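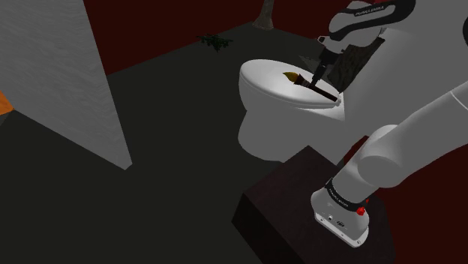

Lillorix Open Day: your questions answered

Thank you to everyone who has written in about the open day at Tultambridge. We love getting your emails, even the ones that arrive at midnight with six questions in them, and we've gathered up the things people ask most often and answered them as fully as we can. Have a read through before you come, and if your question isn't covered, the address on our contact page still works and a human being reads it.

When is it?
August 3, 2018, from ten in the morning until four in the afternoon. You can turn up at any time in between, though if you're keen to see a full demonstration you'll want to book a spot (more on that further down).

Where do I go when I arrive?
We're in the Cornum Building, at the river end of the Tultambridge site. Come through the glass doors, say hello at the desk and collect your sticker. The old sign by the car park still points to the Blöndal wing, and plenty of people have followed it and had a lovely walk around the loading dock. Ignore the sign and keep the river on your left. The number 23 bus stops right outside.

Does it cost anything?
Entry is free and so are the demonstrations. Tea and coffee are $2 a cup, and there's usually a slice of something to go with it.

What will I see?
This year the theme is chores, and the one we've spent the most time on is the bathroom. Everything in the main demonstration happens in simulation, so you'll be sitting in front of a very large screen and watching a rendered arm in a rendered bathroom. The job you're most likely to catch is the toilet brush: the arm has the handle in its gripper and works the bristles down in the bowl. We know that sounds like a funny thing to invite the neighbours over for! But it's a fiddly bit of work, with a long tool, a curved surface and an awkward reach, and people tend to settle in and watch for longer than they meant to.

Is there a real robot there as well?
There is one real arm in the side room and you can get quite close to it, but it won't be doing any cleaning on the day. It'll be moving slowly between a few set positions so you can get a feel for its size and how the joints turn. If you've only come for the real thing, please know that the screen demonstration is the heart of the day, and we'd hate for you to drive all the way in and be let down.

Why do you do the cleaning on a computer first?
We can try something, see how it goes and start again in a moment, with no mopping. We've put the brush task through 3,000 runs so far, and in the real world that would be an awful lot of toilet. It also lets us change the room around as we please: where the arm stands, where the toilet is, what's been left lying about. The person running your session will happily talk you through it for as long as you like, and possibly a bit longer.

Why is there a plant on the bathroom floor, and what's with the red walls?
We do get asked! The rooms on screen aren't meant to look like anybody's actual house. You'll see a few odds and ends in them, and some strong colours. Children are very good at spotting things we've stopped noticing ourselves, so do bring them up to the front and let them call out what they find.

Will the robot get it right every time?
Oh goodness, no. We show runs as they come and we don't hide the poor ones. If a brush gets dropped or the arm ends up somewhere silly, you'll see it, and often those are the runs that start the best conversations. Please feel free to groan or cheer.

Do I need to book?
For the open day in general, no. For the screen demonstration, yes please. The theatre seats 70 and there are two sessions, one late in the morning and one just after lunch. Booking is through the form on the events page, and you'll get an email back with your session on it. If you've booked and find you can't make it, a quick note lets us pass your seat along to someone on the waiting list.

Can I stay for both sessions?
If there are spare seats in the second one, by all means. The afternoon session uses different views and different starting arrangements, so it won't be a straight repeat. In one of them the toilet lid is down, with a small paintbrush lying across the top of it, and the gripper is out over the floor with its fingers pointing down.
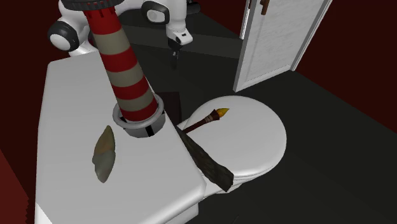

One visitor wrote to us after the last open day to say she'd enjoyed every minute but wished we had slowed down and told people what the arm was trying to do before each run, and that from the back row she'd spent half the session guessing. She also wondered if we could leave more time for questions at the end, as her father had three saved up and only got to ask one. We've taken both to heart. Each run will now be introduced beforehand, and the last part of every session is kept free for you to ask whatever you like. We hope her father comes back with the other two.

Is it suitable for young children?
Yes, and they're very welcome. The theatre lights are dimmed but not off. In the side room there's a line on the floor that everybody stays behind, grown-ups included, and we do ask that you keep hold of little hands there. Prams can be left by the front desk.

Is the building accessible?
The theatre, side room and café are all on the ground floor, with level entry from the street and an accessible washroom near the desk. There are spaces for wheelchairs in the front and back rows of the theatre, so let us know on the booking form which you'd favour. A hearing loop is fitted, and we can print the session notes in large type if you ask a few days ahead.

Can I take photos?
In the theatre and the side room, yes, without flash please. The upstairs offices are off limits to cameras and, I'm afraid, to visitors.

I run a school or community group. Can you do something just for us?
We'd be delighted to. Group visits run through the rest of August and on into the spring term, and we'll shape the session to suit your lot. Tell us how old they are and how long they can sit still.

When can I buy one to clean my bathroom?
By a wide margin this is the question we hear most, usually from the people at the back with their arms folded. We don't sell robots at Lillorix, and we're not close to having one that could be left alone with your bathroom. Keep hold of your own brush for now, and come and ask us again next year.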